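Rui Bettencourt keeps his paintings in boxes. There are 45 of them on the shelves in his apartment in Kokville, and most hold more than one sheet. He paints at the kitchen table after work, usually from 5 in the afternoon until it is time to cook.

"I don't own an easel," he said when we met there in November. "I had one and gave it away. I like paper flat in front of me, where I can turn it."

Bettencourt, who drives a delivery route for a bakery supplier, started painting creatures six years ago, when his daughter Calado was home sick from school and wanted a monster for her bedroom door. She picked the colors. He has kept to her palette of green, yellow and blue more or less ever since.

"She told me it had to have big eyes or it wouldn't be able to guard anything," he said. "So they all have big eyes."

The bodies come first, in pencil, and then the outline. He works on the background last and divides it into flat areas of color. He said he tried landscapes behind the creatures for a while and didn't like how they looked.
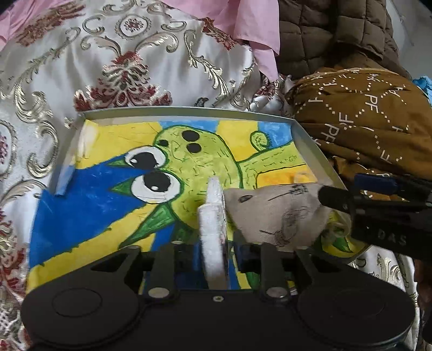

One of Bettencourt's green creatures, with its blue and yellow background.

He is particular about marks. Many of his creatures are covered in short dashes, which he adds at the end with a small brush or a pen, depending on the paper.

"If the green is too smooth it looks like a balloon," he said. "I put the little strokes on and then it has skin. Sometimes I go too far. My wife can tell which ones I did when I was tired."

In the spring he showed 2 sheets at Ikgate, a frame shop and gallery a few blocks away. The owner, Marek Čierny, had seen one when Bettencourt brought it in to ask about glass.

"I asked if he had more and he came back with a stack of boxes," Čierny said. "We had them all over the counter. Customers had to wait."

Both sheets sold. Bettencourt said he was pleased but has not decided whether to sell others. Čierny would like enough for a full wall next year.

"I told him I'd look through them," Bettencourt said. "I still have to ask Calado which ones she wants to keep."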